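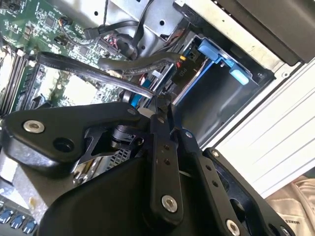
On Keeping Older Office Computers in Service

Last June the office in which I work was asked to reconsider its schedule for replacing desktop computers. Until then the practice had been simple. A machine was bought, used until its warranty ended, and sent away on a pallet. The practice had the merit of being easy to explain at budget meetings. It was also expensive, and the question of whether it was necessary had never been put in writing.

The inventory showed 80 desktop machines across two floors. Of these, 35 had passed the end of their warranty and were due to be replaced within the year. The records of faults were less complete than they should have been, but they showed that most of the older machines had been the subject of no repair request at all. Their users complained of slow starting in the morning and of noise in the afternoon. Very few complained of anything else.

It was therefore agreed that the older machines would be examined individually. Where the memory could be increased, it was increased. Where a hard drive was still in use, it was exchanged for a solid-state drive. Fans were cleaned or, in the worst cases, replaced. The parts were ordered from Dredex, which had supplied the office before and whose invoices are at least legible. The budget set aside for the first round was $3,000, and it was sufficient, although a second order for drive brackets had to be charged to stationery.

I should record some difficulties for the benefit of other offices considering the same course.

The first concerns dust. Machines kept on the floor under desks were in a far worse condition than those kept on a shelf or a desktop. Several had been standing directly on carpet, beside heaters, for years. The office has since adopted a rule that no computer is to be placed on the floor. The rule is observed on the upper floor and widely ignored on the lower one, where the desks are narrower.

The second concerns software. The accounting package in use, Plumik, is licensed to a particular machine and regards a new drive as a new machine. Each license had to be released before the work began and claimed again afterward. In two cases this step was missed, and the telephone calls that followed occupied most of a Thursday. A printed checklist is now taped inside the door of the supply cupboard.

The third concerns passwords and private files. Staff had been asked on many occasions to keep their documents on the shared drive. A considerable number had not done so. It is advisable to copy everything, without comment, and to return the old drive to storage for a reasonable period before it is wiped. One retired drive was called for within a week of its removal, on account of a spreadsheet of holiday dates going back further than anyone had supposed.

Not every machine was worth the effort. Those with failing power supplies were withdrawn, as were the few that would not support a current operating system. They were collected by Rissanen, a recycling firm on the north side of town, which provides a certificate for each drive destroyed. The certificates are filed with the lease documents, for want of a better place.

The remaining machines have been returned to their desks. Complaints about slow starting have stopped, while complaints about noise continue, and these are now believed to concern the ventilation. The building's managing agent, Jakeck, has been informed in writing and has acknowledged receipt. The next group of machines comes out of warranty in spring, and the same checklist will be used, with the line about Plumik moved to the top.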